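Objet : Re: [series-liste] Vutau, la deuxième saison et la question des sous-titres
Date : 9 septembre 2021

Bonjour à toutes et à tous,

Je réponds avec un peu de retard au message du mois de mai, que je recopie en partie plus bas pour ceux qui se sont inscrits depuis. Je vous prie d'excuser mon français, qui n'est pas ma première langue ; je relis toujours deux fois avant d'envoyer, mais il reste sans doute des fautes.

> Bonjour la liste,
>
> J'ai terminé hier soir la première saison de Vutau et je
> reste sur ma faim. Pendant six épisodes on nous promet que
> l'on saura qui a vendu le chantier naval de Narnstead, et le
> dernier épisode nous donne une lettre que personne ne lit à
> voix haute. Est-ce que quelqu'un a compris ce que dit cette
> lettre ? Les sous-titres français ne la traduisent pas.
>
> Autre question : faut-il voir Dondamitz avant ? On m'a dit
> que les deux séries se passent dans la même ville, à vingt
> ans de distance, mais je n'ai reconnu aucun personnage.
>
> Et enfin, est-ce que la deuxième saison est confirmée ?

Je prends les trois questions dans l'ordre.

Pour la lettre, j'ai arrêté l'épisode et j'ai essayé de la déchiffrer. L'écriture est difficile, et le bas de la page est caché par la main de la sœur aînée. On peut lire une somme, 2437, sans monnaie, puis le nom Vasiliauskas, qui est celui de la famille propriétaire du chantier. Ensuite vient une phrase que je comprends ainsi : « le reste sera remis au fils, à condition qu'il ne revienne pas ». Il est possible que le verbe soit plutôt « qu'il ne réponde pas », les deux mots se ressemblent beaucoup dans la langue originale. Si c'est la première lecture, le fils cadet a été payé pour partir, et toute la scène du quai au troisième épisode prend un autre sens. Si c'est la seconde, il a seulement été payé pour se taire pendant l'enquête. Je penche pour la première, mais je ne voudrais pas l'affirmer.

Il faut remarquer aussi que la version diffusée à la télévision est plus courte que celle proposée en ligne. Dans la version courte, le plan de la lettre dure si peu de temps qu'il est presque impossible de lire le nom. Je pense que cela explique une partie des malentendus que nous avons eus ici au printemps, quand certains soutenaient que le nom n'apparaissait pas du tout.

Pour Dondamitz, ma réponse est non, ce n'est pas nécessaire. La ville est bien la même, et l'on revoit le café avec l'escalier extérieur, mais les deux histoires sont indépendantes. Un seul personnage passe de l'une à l'autre : le greffier du tribunal, qui est un jeune stagiaire dans Dondamitz et qui a les cheveux gris dans Vutau. Il n'est pas joué par le même acteur, et son nom n'est prononcé qu'une fois. Si vous avez le temps, regardez quand même Dondamitz pour elle-même. Le rythme est lent et la lumière des premiers épisodes est assez triste, mais la relation entre les deux juges est très bien écrite.

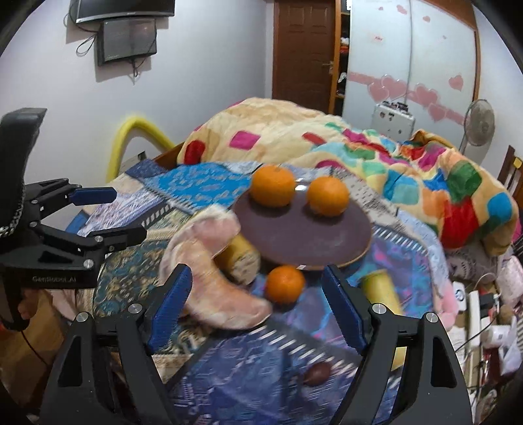 Quant à la deuxième saison, elle est confirmée. Le tournage a commencé au mois de mai et l'histoire reprendra, d'après le résumé officiel, quelques semaines après l'incendie des archives. L'actrice qui joue la sœur aînée garde son rôle. En revanche, le personnage du commissaire disparaît, ce que je regrette beaucoup, car il était à mon avis le seul qui cherchait la vérité sans y avoir un intérêt. Je ne sais pas encore si les sous-titres français seront disponibles le même jour que l'original. Pour la première saison, nous avions attendu longtemps.

Au sujet des sous-titres, j'ai une proposition à vous faire. J'ai relu ceux des deux premiers épisodes de Vutau, et j'ai préparé une liste de corrections. Le premier fichier contient 600 répliques et le deuxième 830. La plupart des erreurs sont petites (un « vous » qui devient « tu » au milieu d'un dialogue, par exemple), mais dans la scène du notaire le sens est inversé : la mère refuse de signer, et le sous-titre français dit qu'elle a déjà signé. Je peux envoyer cette liste à ceux qui la souhaitent. Écrivez-moi en privé, s'il vous plaît, afin de ne pas remplir les boîtes de tout le monde.

Je serais également reconnaissant si quelqu'un qui possède la version longue pouvait vérifier la fin de la lettre sur un bon écran. Le mien est ancien et je ne distingue pas la dernière ligne.

Bien cordialement à tous,
un abonné de la liste

Ce site utilise des cookies pour conserver vos préférences d'affichage des archives. Accepter / Refuser

Dernière mise à jour de cette page : le jour de l'envoi du message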